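Keeping the Middle Clear: Arranging a Small Kitchen Worktop
Home and Living Spaces, project report
Gosselin Building, Ekton College
Submitted 18/12/2019

Why I picked this

I share a kitchen in Tokness with far too many mugs and a worktop that's only 60 cm deep, so when the project list came round I went straight for the one on kitchen surfaces. Everyone else seemed keen on lighting or storage walls. I wanted to know why I can never find anywhere to butter a slice of toast!

My first idea (back in May, when I put in the proposal) was to design a whole new kitchen with clever pull-out bits. My tutor pointed out that I can't build cupboards and that most people renting can't either. Fair enough. So the question became much smaller: if you can't change the worktop, how much can you improve by changing where things sit on it?

What I did

I used the practice kitchen in the Gosselin Building, which has a nice pale marble-patterned top and green mosaic tiles behind it. I stuck to breakfast and light snacks, as that's the meal where the appliances, the crockery and the food all want to be out at the same time.

I drew the worktop on squared paper and cut out little card shapes for each thing, then shuffled them about until I had a layout worth trying for real. There were plenty of bad ones. In one of them the toaster sat bang in the centre because I'd decided it was the most important object in the kitchen, and it meant reaching over it for literally everything, sleeves and all.

For the testing I made 15 breakfasts, always the same: toast, a bowl of cereal and a cup of tea. I only timed the setting-out and clearing-away, as I have no control over how long bread takes to brown. With things left wherever they'd landed, setting out took me 90 seconds. With the final layout it came down to 70. I'd hoped for a bigger drop, but the second one felt so much calmer, and I stopped putting the butter knife down on top of the bread.

The layout I settled on

Hot stuff on the left. The toaster oven and the two-slot toaster live together at that end, with the kettle in the same area, so the leads stay on one side and I'm not trailing a cable past my plate. I had the toaster further away at first and moved it closer to the oven after a couple of goes. You lose a bit of elbow room but you gain a decent stretch of clear counter.

Board in the middle. I went back and forth on this for ages! A big cutting board takes up loads of space and part of me wanted to stand it up against the tiles. When I tried that I just ended up cutting on plates, and then needing more plates. Laid flat it works as a sort of parking space: whatever you're making goes on the board and the crumbs mostly stay there too.

Containers and plates along the back. I did one row and wouldn't let myself start a second in front of it. Plates go in the row as well, which surprised me, as I'd had them down for the cupboard. The cereal box is at the right-hand end because it's tall and I kept knocking it when it was anywhere else. The pot went up that end too, with the wooden spatula in it.

Serving on the right. I used a wooden tray for the bowl and put a blue plate beside it on a small raised wooden shelf, and the height difference makes it easier to pick up one without catching the other. For trying out positions I used toy food on the plate (watermelon, banana and lemon), which saves a fortune in fruit and never goes brown.

A folded cloth goes on top of the toaster oven. I should say that I'd only leave it there while the oven is off and cold. It needs a hook of its own really, and I've put that in the improvements list.

What didn't work

I made paper labels and fixed them to the worktop with Brilter tape so I'd put everything back in the same spot. They curled up at the corners the first time I wiped down. Masking tape was better, though by then I knew the places by heart and hardly looked.

Lids were a pain too. They don't stack with anything, they roll if you stand them up, and they take as much room flat as the thing they came off. I still haven't got a proper answer for lids.

I also only tested it on myself, and I'm right-handed. Somebody left-handed might well want the whole thing flipped.

If I did it again

I'd try an evening meal, with wet vegetables and raw ingredients and proper mess. I'd measure the clear space as well as the time, as I think that's where the real difference is. And I'd sort out a hook for the cloth, a home for the lids and somewhere for the leads to tuck in behind the oven.

The worktop

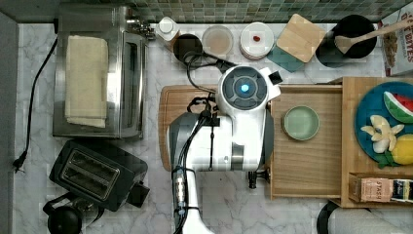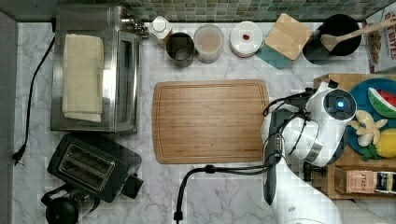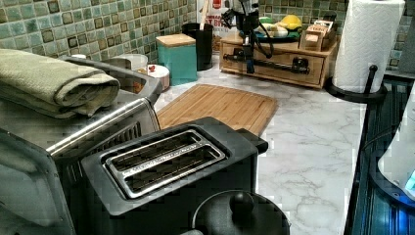
Figures 1 to 3. The worktop with the toaster oven, two-slot toaster and cutting board.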